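Teaching by Holding On

The thing about showing a robot how to put a block in a tray is that you have to know how you do it yourself, and I have been putting things in trays for most of my life without once taking notes.

We started on the block task last week. White blocks with square black-and-white markers on them, a white tray with low walls, and one operator (me) with a hand controller and a firm belief that this would be done by lunch. Three views from the bench, the first from the side and the other two from the wrist:
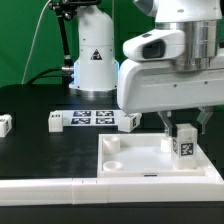
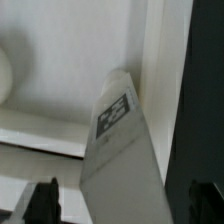
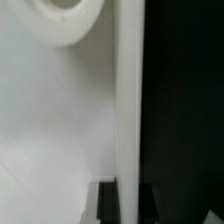

Aniela Głowacki read my draft plan for all this and wrote back that I was recording far too many clean runs, and that a robot which has only ever watched somebody succeed will have no idea what to do the first time it's off by the width of a fingernail. She wanted the fumbles kept in. She wanted, if possible, more fumbles. I told her that would not be a problem.

So here is where I've got to. There are 2 ways to do the showing at our place, and people get oddly tribal over them. One is to take the arm by the wrist and walk it through the motion, like teaching a very stiff uncle to waltz. The other is remote control: you move a handle, the arm moves too, and you find out how much of your own coordination was borrowed from your fingertips.

Hand guiding is friendlier. You feel the weight of the thing, you stop when it feels wrong, and the path comes out smooth. The trouble is that you are also standing there. Your sleeve gets into the camera view and so does your elbow, and I once reviewed an entire afternoon of recordings in which the most consistent visual feature was my watch. A policy trained on that would have learned to wait for the watch.

Remote control keeps you out of the shot but takes away your sense of touch, at least on our setup. I can't feel the block meet the floor of a tray. I have to guess it from the pictures, and the wrist view is a strange place to guess from. White block, white wall, white everything, and depth becomes a matter of faith. My early demos have a little hover at the end where I'm clearly thinking "is it down?" and the arm is clearly thinking nothing at all. The first model we trained on them reproduced the hover perfectly. It came in over the tray and paused like somebody trying to remember why they'd walked into the kitchen. Then it let go, a bit high.

I found that more embarrassing than if it had just failed. It's one thing to be bad at a job and another to see your own bad habit performed back to you by a machine with no shame.

What helped was boring. I slowed down on the way in and stopped slowing down at the end. I picked a side to approach from and stuck with it for a whole session, then switched for the next. I wrote "DON'T HOVER" on a sticky note and put it on my monitor, where it was mistaken for office policy. And I followed the advice about fumbles: start a little off, correct, carry on, keep the take. We're at 202 demonstrations as I write, and I'd say the ones I was least proud of are doing the most work.

Wysocka, which is what we call the training machine (the previous one was Okgate, and we don't discuss Okgate), chews through the set overnight. In the morning I run 20 trials and write the results in a notebook, because I don't trust myself to remember a bad number accurately. Yesterday's numbers were decent. The misses were mostly the same miss, a grasp too near one end so the block swings when it's lifted, and I know exactly whose demos taught it that.

Next up is tidying the grasps, which means redoing a chunk of the set with a little more care over where the fingers close. After that I want to try having somebody else record a session. Everyone in the lab has a different way of going for a block. One colleague stabs at it. Another goes in so gently you could make tea. I have no idea whether mixing us together gives you a robust robot or just a moody one, and I'd like to find out before I go away in August.

If you do this sort of thing and have strong opinions on how many operators is too many, the comments are open. Stiff uncles also welcome.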